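인쇄 | 이메일로 보내기

Casora 양팔 작업 셀 설치 및 시연 데이터 기록 절차
2024년 7월 23일

이 문서는 Casora 양팔 작업 셀을 처음 설치하는 사용자를 대상으로 한다. 조립이 끝난 상태로 입고된 셀을 기준으로 하며, 프레임 조립은 별도 설명서를 따른다. 제어 소프트웨어는 Otside, 실습 과제는 가방에서 물건을 꺼내고 넣는 작업이다. 후반부에는 평가 기간에 확인한 제품의 장단점을 정리하였다.

1. 구성품과 사전 조건

기본 패키지는 로봇 팔 두 대, 그리퍼, 손목 카메라, 인클로저 프레임, 전원 장치, 비상 정지 스위치로 구성된다. 제어용 컴퓨터는 포함되지 않는다. Otside는 리눅스에서만 정식 지원되며, 가상 머신에서는 카메라 스트림의 타임스탬프가 밀리는 현상이 있으므로 권장하지 않는다.

설치 장소는 수평이 맞는 작업대여야 한다. 이동식 카트에 올릴 경우 바퀴를 반드시 잠근다. 팔이 가속할 때 카트가 흔들리면 외부 카메라의 보정값이 틀어진다. 셀 뒤쪽에는 케이블을 꺾지 않고 빼낼 수 있는 공간을 둔다.

2. 배선

전원을 넣기 전에 다음 순서로 연결한다.

- 좌우 팔의 베이스 커넥터에 전원선을 꽂고 잠금 클립이 걸렸는지 확인한다.
- 통신선을 왼쪽, 오른쪽 순으로 연결한다. 순서가 바뀌면 Otside가 팔의 좌우를 반대로 인식한다.
- 손목 카메라 케이블을 연결한다. 허브를 거치지 말고 컴퓨터의 독립된 포트를 사용한다.
- 비상 정지 스위치를 연결하고 눌린 상태로 둔다.

손목 쪽 케이블은 여유 길이가 중요하다. 너무 짧으면 손목 관절이 끝까지 돌 때 커넥터에 장력이 걸리고, 너무 길면 늘어진 부분이 물체에 걸린다. 뒷벽 상단의 케이블 트레이에서 내려오는 선은 팔을 가장 멀리 뻗은 자세에서 약간의 처짐이 남도록 조정한다. 팔을 따라가는 선은 클립으로 고정하되 관절 부위는 고정하지 않는다.

3. 초기화와 보정

비상 정지를 해제하고 Otside를 실행한 뒤 '셀 초기화'를 선택한다. 두 팔이 차례로 기준 자세로 이동한다. 이때 작업면 위에는 아무것도 두지 않는다. 초기화가 끝나면 그리퍼를 완전히 닫았다가 여는 동작을 실행하여 영점을 저장한다.

카메라 보정에는 동봉된 보정판을 사용한다. 보정판을 작업면 중앙, 왼쪽, 오른쪽에 차례로 놓고 각 위치에서 자동 촬영을 실행한다. 재투영 오차가 기준을 넘으면 해당 위치만 다시 촬영할 수 있다. 조명을 바꾼 경우에는 보정을 다시 할 필요는 없으나 노출값은 다시 고정해야 한다. 자동 노출을 켜 둔 채 기록하면 에피소드마다 밝기가 달라진다.

4. 속도 제한 설정

처음 사용할 때는 최대 속도를 70퍼센트로 제한한다. 100퍼센트에서도 동작은 안정적이지만, 조작자가 익숙하지 않은 상태에서는 충돌 감지가 작동하기 전에 물체가 넘어지는 경우가 많다. 두 팔의 작업 영역이 겹치는 과제에서는 '팔 간 최소 거리' 항목도 함께 설정한다. 이 값이 너무 크면 같은 가방에 두 그리퍼가 동시에 접근할 수 없다.

5. 실습 과제: 가방과 병

캔버스 토트백을 작업면 안쪽, 두 팔 사이에 세운다. 가방 안에 병을 몇 개 넣고, 일부는 가방 앞쪽에 꺼내 둔다. 오른팔은 위에서 가방 안으로 접근하고, 왼팔은 옆에서 가방을 향해 대기하는 배치가 기본이다.
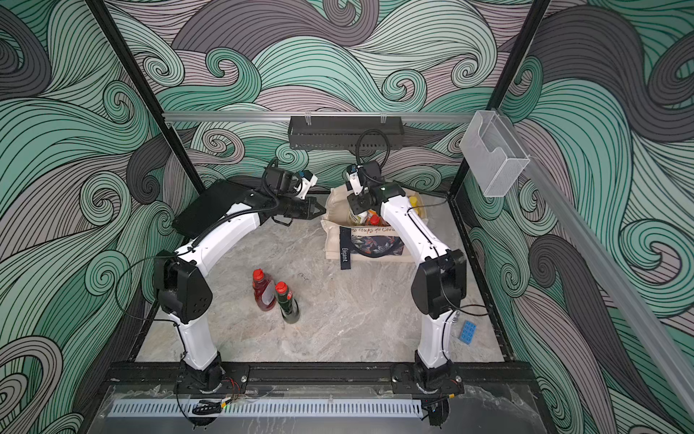 작성: Quiambao 기술문서팀

과제의 기본 순서는 다음과 같다.

1) 오른쪽 그리퍼를 연 상태로 가방 입구 위에 정렬한다.
2) 손목 카메라 화면에서 병뚜껑이 두 손가락 사이에 들어오는지 확인하고 수직으로 내린다.
3) 병목을 잡고 파지력이 일정해질 때까지 기다린다.
4) 왼쪽 그리퍼로 가방 가장자리를 잡아 고정한다.
5) 오른팔을 수직으로 들어 올린 뒤 작업면 앞쪽에 병을 내려놓는다.
6) 두 팔을 대기 자세로 되돌리고 기록을 종료한다.

4)를 생략하면 병을 들어 올릴 때 가방이 함께 따라 올라오는 경우가 있다. 천이 얇을수록 그렇다. 왼쪽 그리퍼는 가방 손잡이가 아닌 입구의 박음질 부분을 잡는 것이 안정적이다. 액체가 든 병은 뚜껑이 잠겼는지 매번 확인한다.

6. 기록과 검수

에피소드 기록은 발 스위치 또는 단축키로 시작하고 종료한다. 발 스위치는 별매품이다. 과제 하나당 200개의 에피소드를 기준으로 잡고, 일정 간격으로 병의 위치와 가방의 방향을 바꾼다. 배치를 바꾸지 않고 기록한 데이터로 학습한 정책은 가방이 조금만 돌아가도 병을 찾지 못했다.

검수 화면에서는 카메라 영상과 관절값을 같은 시간축에 놓고 재생할 수 있다. 병을 놓친 에피소드는 삭제하지 말고 '실패' 표시를 붙여 따로 보관한다. 한 에피소드를 검수하는 데 약 4분이 걸리며, 대부분은 시작과 종료 지점을 다듬는 시간이다.

7. 자주 발생하는 문제

그리퍼가 닫히지만 병이 미끄러진다: 손가락 끝의 오염 여부를 확인한다. 알코올을 묻힌 천으로 닦고 완전히 말린 뒤 다시 시도한다.

한쪽 손목 카메라 영상이 끊긴다: 대개 포트 대역폭 문제이다. 두 카메라를 서로 다른 컨트롤러에 속한 포트로 옮긴다.

초기화 중 오른팔이 멈춘다: 케이블이 관절에 끼었는지 먼저 살핀다. 이상이 없으면 전원을 끄고 베이스 커넥터를 다시 꽂는다.

재생한 동작이 기록한 동작과 어긋난다: 속도 제한값이 기록 당시와 같은지 확인한다. Otside는 이 값을 에피소드에 저장하지만 재생할 때 자동으로 적용하지 않는다.

8. 평가

Casora 셀의 장점은 재현성이다. Astham 작업장에서 3월부터 사용하는 동안 카메라 보정을 다시 한 것은 셀을 옮겼을 때뿐이었다. 벽면과 바닥 마감재를 교체할 수 있어 배경 조건을 바꾼 데이터를 만들기도 쉽다.

단점은 작업 공간의 높이와 문서이다. 키가 큰 병을 가방에서 완전히 빼내려면 팔꿈치 관절이 한계에 가까워지고, 이 구간에서 움직임이 거칠어진다. 동봉된 설명서에는 팔 간 최소 거리의 기준점이 어디인지 나와 있지 않아 직접 측정해야 했다. 예비 손가락 부품이 기본 패키지에 없는 점도 구매 전에 고려해야 한다. 작은 부품을 정밀하게 조립하는 용도라면 기본 그리퍼 대신 별매 손가락을 함께 주문하는 편이 낫다.

문의: Quiambao 기술지원 창구 | © 2024 Quiambao | 맨 위로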